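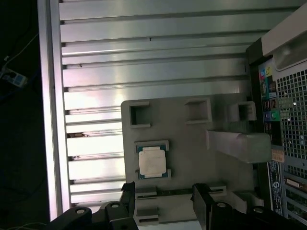
A associação de moradores de Grulevmont abriu no sábado, 26 de novembro, a sua nova oficina de reparações, instalada no antigo armazém da firma Cruickshank. Os habitantes podem levar pequenos aparelhos avariados e aprender a consertar eles próprios o que for possível. Cada pessoa recebe um tabuleiro para guardar as peças durante o trabalho, e os organizadores preferem modelos como o cinzento-claro, retangular, que tem na parte de cima três cavidades quadradas em fila, boas para separar os parafusos. As ferramentas ficam na oficina e não podem ser levadas para casa.

O projeto custou 1.389 euros em material, e uma parte desta soma foi paga pela loja Skomanix. Quase 600 pessoas já fizeram a inscrição, a maioria do bairro de Zastbridge, onde a última casa de reparações fechou em fevereiro. Cada sessão dura 90 minutos e é gratuita, mas as peças novas são pagas por quem as pede.

A oficina não aceita frigoríficos, máquinas de lavar nem televisores grandes. Para bicicletas existe uma lista de espera separada — a associação pensa começar este serviço quando tiver um segundo espaço no rés do chão. Quem quiser oferecer ferramentas usadas em bom estado pode entregá-las na entrada lateral, durante o horário das sessões.

Contactos | © Notícias de Grulevmont. Todos os direitos reservados | Voltar ao topo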